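Open afternoon in July: come and spend a couple of hours with us

Javeo is looking for 20 people from around the neighbourhood to join our next open afternoon at the Bretedent workshop. We'd love a good mix, whether you've worked with machines all your life or have never been near one, and you're very welcome to bring your questions (and a neighbour, if they sign up too!).
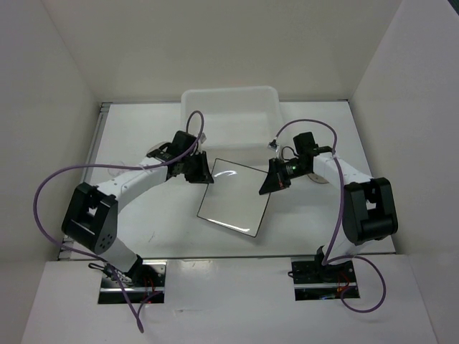 Two arms, one clear panel: handling practice at the bench.

You'll watch the arms at work, have a go at setting a task yourself, and then sit down with us over tea and tell us what made sense and what didn't. We start at 2 pm and there's no rush to leave afterwards. Please wear closed shoes, and let us know if you'd like a chair near the bench.

To put your name down, drop a note in at the Javeo front desk or ring and ask for the open afternoon list. We look forward to meeting you.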